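Home | Music | Stage | Features | Archive | Subscribe

Print this article | E-mail this article

A winter piece for 18 strings

Griet Vermeulen rehearses "Florkemance" for the first time with its composer in the room

Dec 18, 2019

The first thing Griet Vermeulen does at the rehearsal is to ask the cellos to move their chairs. They are sitting too close to the wall, she says, and she hears them twice. The cellos stand up, the chairs make a terrible noise on the floor, and in the back row Yulan Mao puts her pencil between her teeth and waits.

Mao is the composer of the evening's new work. "Florkemance" is written for 18 string players without soloist and lasts a little less than half an hour. She began it in August, in a rented room near the sea, and she finished the last page only when the parts for the first movement were already with the musicians. The title is a word from her childhood. She and her brother used it for the sound of snow when it slides off a roof, and she does not like to explain it more than this.

The Jolard Ensemble has played new music before, but never as the main work of a concert. Usually a new piece stood at the beginning, short and polite, and then came Dvořák. Vermeulen, who is now in her third season as conductor, has turned the order. On this programme the Serenade of Tchaikovsky comes first and Mao's piece fills the second half alone.

"People told me that the hall will be empty after the interval," Vermeulen says. "Maybe. But then I want to see who stays."

The hall in question is the old grain exchange, which has 1,529 seats when the balcony is open. For the winter concerts the balcony is normally closed. This year it will be open, as tickets have gone better than the ensemble expected, and the sale was extended by a week.

The score asks for things which string players do not do every day. In the second movement the violas tap the strings with the wood of the bow for 70 bars, very quietly, while the first violins hold one high note and change the bow one after another, so that the note never stops. Xiaoqing Shen, who leads the ensemble, had doubts about it at the start.

"On paper I thought, this is boring for us and worse for the public," she says. "Then we played it, and I noticed that I was holding my breath. You listen so carefully to your neighbour. I have sat next to Demyd for years and I never listened to him like that."

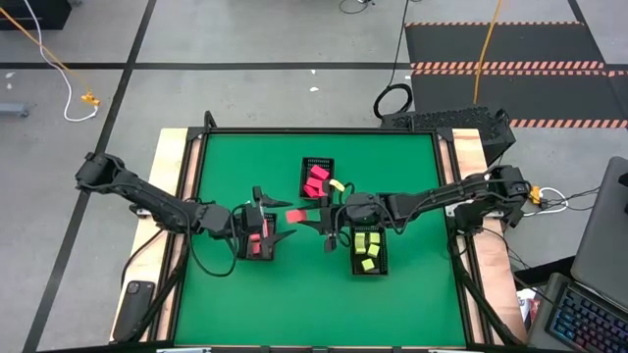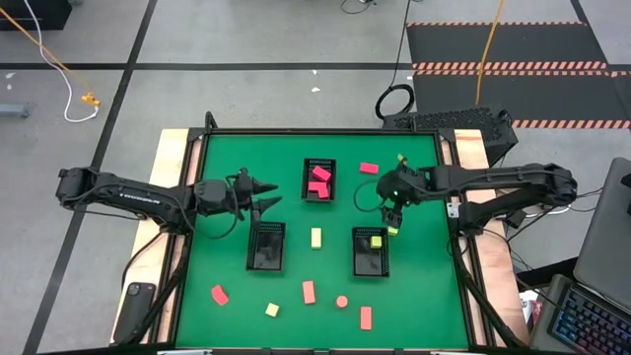
Demyd Pasichnyk, on her left, plays the only real melody of the work. It comes in the third movement, it is very simple and it is played only once. He has tried it on two instruments. The one he will use is from the workshop of Homa Jafarzadeh, who built it for him last year and who came to the rehearsal to hear how it behaves in a big room. She sat under the balcony, then on the balcony, then for a long time behind the basses. The lowest string was too strong, in her opinion, and during the pause she moved the soundpost by a very small distance. Pasichnyk played the melody again. Mao nodded, but she had one wish: could it be slower?

It was already slow. Vermeulen laughed and took it slower, and the basses had trouble to keep the long notes alive under it. They tried it four times. The last time it was beautiful until the final bar, when a lorry went past outside.

Mao does not speak much in rehearsals. She writes small notes in her score and gives them to Vermeulen in the pause, and they discuss them with coffee in the corridor. Her earlier pieces, among them the piano trio "Yuan", were written for friends, and she could change them until the last minute. With a larger group this is more difficult, because every change must go into all the parts. Still, she took out two bars before the end of the first movement on this afternoon. The players crossed them out with visible pleasure.

The recording of the concert will be published in spring by Fluseck, a small label which has also paid for the copying of the parts. The commission itself was paid by listeners. A collection among the subscribers brought 3,370 euros, and the names of the givers are printed on the first page of the score.

After the pause they go back to the violas and their tapping. Vermeulen wants it softer. "I should not be sure if I hear it," she says, and raises her hand again – the first violins find their note, and Shen closes her eyes.

Print this article | E-mail this article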